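About Flaltik
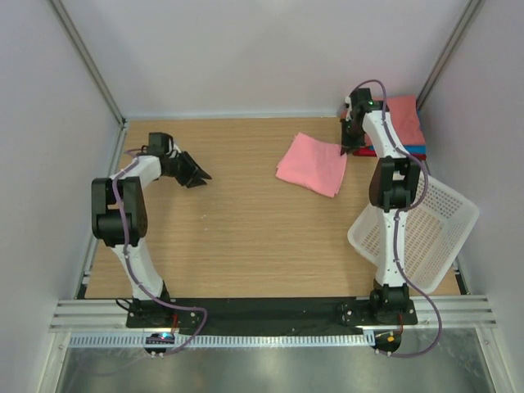
Page last changed: June

Posted in June by the Flaltik front office

Flaltik answers mail that other companies would prefer not to open. When a customer writes to a store and asks what the store knows about them, or asks it to stop knowing it, the law in a growing number of places says the store has to reply, and by a certain day. We write that reply. We also find the records it talks about, and that part takes up most of the week.

Our clients are mostly mail-order firms, membership clubs and sellers of things in jars. Most of them started with a spreadsheet and a cousin. By the time they come to us they have 158 customer lists, one of which is called "final list USE THIS" and is four years out of date. We like these people. We used to be these people.

How we started

Flaltik was once a department of Virico, a catalog company in Ahuja that sold seeds, vitamins and a surprisingly popular foot cream. The department had two desks and a shared printer. Its job was to take names off the mailing list when customers asked, and the method was a shoebox. Requests went into the shoebox on arrival and came out when somebody had a quiet afternoon, so in catalog season they mostly stayed in.

One spring a woman who had asked to be removed got 2 catalogs in the same delivery, one of them addressed to her maiden name. She mailed both back with a note that we still have in a drawer and won't be quoting on a family website. Virico's managers read it, looked at the shoebox, and counted what was inside. There were 300 requests in it. The oldest had been written by a customer who had since moved, moved again, and become a Virico supplier.

We spent the following months clearing the box and working out how it got that full. Other catalog firms in the area heard we had done it and asked if we'd look at theirs. (They also had boxes. One had a bathtub, in a building that used to be a hotel.) Eventually Virico decided it was in the foot cream business and we were in some other business, and we parted on good terms. They are still a client and they pay on time. The cream is good too, for what it's worth.

What we do now

A request comes in by letter, phone, web form or, in one memorable case, on the back of a returned check. We log it the same day. We confirm that the person asking is the person the records are about, and we try to do this without demanding a scan of every document they own. Asking a worried customer to send in more personal information so that you can delete their personal information is a poor way to calm them down, and we have seen the replies it gets.

Then we search. Our clients keep things in order systems, email programs, call notes, loyalty cards, and the laptop of the guy who left. We have a list for each client of every place a name can hide, and we go through the list. When we find a new hiding place we add it. Last year we handled 3,745 requests, and the lists got longer in every month but one.

After that we write back in plain words. If the client has to keep something, such as an invoice the tax office may ask for, the letter says which thing and for how long. If the client doesn't have to keep it, it goes. We don't write "we value your privacy" at the top of the letter. Readers who have gotten this far have heard it before.

Fudness

Fudness is the program we built to keep track of all this. It began as a replacement for the shoebox and its working title was Shoebox, until we learned how many other people had thought of that. The name Fudness came from a typing error on an order form. Nobody could agree on anything better, and by then it was on the mugs.

It does a few things. It puts every request in one line, oldest at the top. It shows the due date in a size that can be read from across the room. It keeps a record of who looked at what, including us. It will not let anyone mark a request as finished while one of the places on the list is still unchecked, and this has made it unpopular with exactly the people it was built for.

Clients can use Fudness on their own or hand the whole job to us. Quite a few start with the first and move to the second around the holidays. There is no shame in it and no setup fee either.

What we don't do

We don't sell lists, rent lists, clean lists so they can be sold, or "enrich" anything. We get asked about once a month, usually by email, usually by somebody who calls us "team."

We aren't a law firm. We can tell you how these requests are normally handled and we'll say so when a question needs a lawyer. If you already have one, we're happy to talk to them, and we've found they like the part where the dates are in large type.

We also won't help a client stall. If a customer has asked for their file and the file is embarrassing (call notes are the usual trouble - people type things), the customer still gets it. We'll let you know beforehand so you can have a cup of coffee and perhaps an apology ready.

Our own records

It would be a bit rich to run this business and be vague about ourselves. We keep the name and work contact details of people at our client firms, plus billing records. Request files belong to the client and leave our system when the client's retention period runs out. Written policies are on the privacy page, which is short, and which we rewrote after a visitor complained that the old one was unreadable. The visitor was right. It had the word "heretofore" in it, used wrong.

Where to find us

The office is in Ahuja, on the upper floor of the old Virico packing building, with the entrance on the parking lot side. The street door has been painted shut since before our time. The phone is answered from 8:30 in the morning by a person, and after five by a machine that person recorded while they had a cold. Paper letters are welcome. So is a request about your own data, and yes, it goes in the same line as all the others, oldest at the top.

This site uses cookies to remember your language and whether you have already closed this notice. Accept | Only the necessary ones | Read more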